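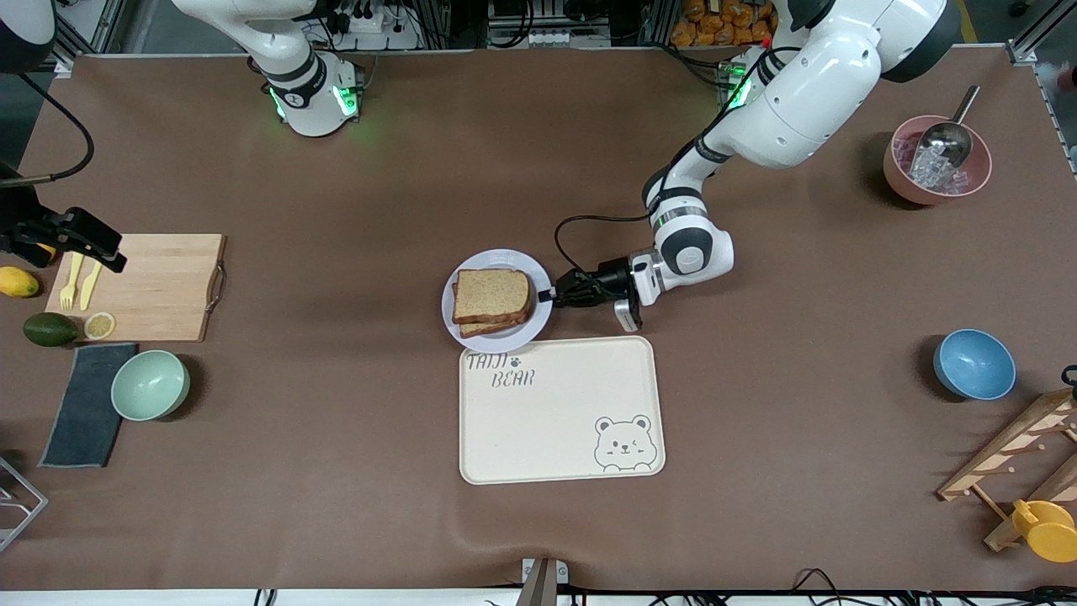

Haster Two-Arm Kitchen Station: My Review After Buying One for Real

I put off writing this because I wanted to live with the thing first, and also because I was a little sore about the invoice (more on that below). We run a small prep kitchen attached to a teaching space, and last year I got handed the job of planning an automation corner. I compared two packages, the Haster and the Kereama, and went with the Haster. Mostly I'm glad!

Let's start with money, as that's what everyone emails me about. The arms were quoted as a pair with grippers, and I thought great, done. Nope. Mounts, extra cables, a mat for the tabletop, shipping and one day of setup help all came as separate lines, and together they added $1889 to what I'd told my boss. If you're writing a budget right now, ask for the quote with everything on it that has to be bolted, plugged in or delivered. Haster will do it if you ask. They just don't volunteer it.

Then there's the stuff that isn't robot at all. I set aside $100 for plates, bowls, cutting boards and plastic utensils and blew through it in a week. Go for colors that stand out from each other. We have a mint green bowl, a pink one for ice, a blue one, yellow forks and knives, and it makes it so much easier to talk about a task out loud ("no, the pink bowl!"). The cream tray with the winking bear on it was my choice and I won't hear a word against it. Groceries are a running cost too, and I'd plan for them monthly. Lemons and avocados and sandwich bread add up faster than you'd think.

Space is where I'd plan differently. I measured for the table and forgot the arms need somewhere to live behind it, plus the framing, plus a power strip you can reach without crawling. Get a wider table than you think you need. Ours fits a plate, a tray, a board and a few bowls with both arms reaching in, and I wouldn't want to go any smaller.

How does it do? Handling plates and bowls is what we bought it for, and I'm happy with it there. The green lights on the joints are easy to see from across the room, which I like more than I expected. Cables are my big gripe. They loop down along the arms to the grippers and I fuss with them constantly. Kereama's demo unit had a neater setup, I'll give them that, but the support plan was another $1000 a year and I couldn't make that work.

Support from Haster has been fine. Baltazar Villalobos on their sales side answers email the same day, and he swapped a wrong mount without any fuss. Delivery took 6 weeks, so order early if you've got a start date in mind.

Four stars from me. I'd take the fifth back off the shelf if they sorted out the cables and put the whole price on page one.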